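Home | Forums | Packing & Warehouse | New posts | Log in

We use cookies to keep you signed in and to see which threads get read. Accept / Manage

Snack line going over to automatic picking, what happens to the packers?

musness_nights
Posted 05/12/2018

Right so it's official, we got told at handover. Our place (mixed snack boxes, mostly imported stuff, bags and pouches and foil packets into clear trays) is having a Drudulik cell put in on line 2. 26 of us on that line across both shifts. Manager says no job losses "as a result of the installation" which is a sentence I have read a lot of times now.

Anyone been through it? What changes day to day. Not after a pep talk.

pallet_jill
We had it with a different make. No one sacked. But agency lot weren't asked back and when people left they wernt replaced. So, no job losses, technically. Get it in writing what happens to hours.

Stivus
Bit gloomy Jill. I look after three of these cells and the packers who moved to minding them went up a grade. Better on the shoulders too. Hand packing at 600 trays a shift wrecks you, I did it.

pallet_jill
Went up a grade at YOUR place. Ours called it "line support" and it was the same money with a tablet to carry.

musness_nights
Thats what worries me. They've asked for people to go on days and do the demonstrating, picking stuff up with hand held grippers instead of your fingers so the machine has something to learn from. Salma Zaki from my shift has put her name down already. Fair play to her but I said to her, you're teaching it your job. She said someone will so it might as well be someone who knows how to pack.

Stivus
She's right. If a lad from the office does it you get a machine that packs like a lad from the office.

kettle_on
did this for a bit in April, the demo work. Slow. You feel daft the first morning, no feeling in your fingertips, all in the squeeze. Shiny foil is a pain, soft bags are worse as the contents shift about. Three packets and a tray is a normal set up, then move them a bit and go again.
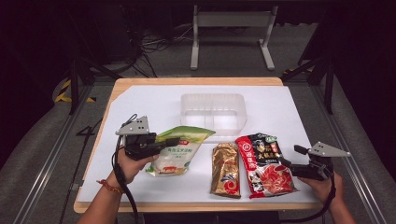 Do you get paid extra for doing the demonstrations?
Depends on the site. Ours paid day rate plus a one off 250 at the end, but I lost my night premium so came out behind on it. Ask before you sign anything.

musness_nights
Lost the night premium?? Hadn't even thought of that. Thats a chunk of my wages.

kettle_on
yeah. Three of us did and none of us clocked it til the payslip. Ask for it to be protected while your on the demo work, they can only say no

Þórarinn Bach
I am a shift lead at Kárason, fish and ready meals, so different product. My experience in the middle of Jill and Stivus. The number of people went down slowly. The work that stayed is more interesting for some, more lonely for others. Before, six people stood at one belt and talked all night. Now there are 2, at opposite ends, and one is often away clearing a jam. It was the talking that people missed. We moved the break times so everybody is off together, helped a little.

pallet_jill
This. Went from a good laugh to headphones and a beacon going orange.

Stivus
I'll give you that one. Nights are quiet now.
Still say the shoulders thing matters. Two of ours had been on light duties for ages and they're back full hours.

pallet_jill
Fine, shoulders, agreed. But who sets the speed? Ask that musness. Ours went live at one rate and crept up and the people feeding it had to keep up with it, so the loading end got WORSE than hand packing. All the bags still come in boxes and someones got to open them.

musness_nights
Good point, hadn't come up at all. List so far then:
- hours and cover when people leave
- night premium on demo work
- grade for minding the cell
- who sets the speed, and does loading end get rotated

kettle_on
add training. proper, not one afternoon. if only the fitter can restart it you'll stand there like a lemon half the shift getting blamed for the numbers

Þórarinn Bach
And ask if the demonstration recordings are ever used to time people. Ours were not, but it was only written down after we asked.

musness_nights
Cheers all. Meeting is next week, will pass that on to Salma as well. Will come back and say what they tell us, if they tell us owt.

Stivus
Do. And rotate the loading end, Jill's right on that, dont tell her I said so

pallet_jill
I can read mate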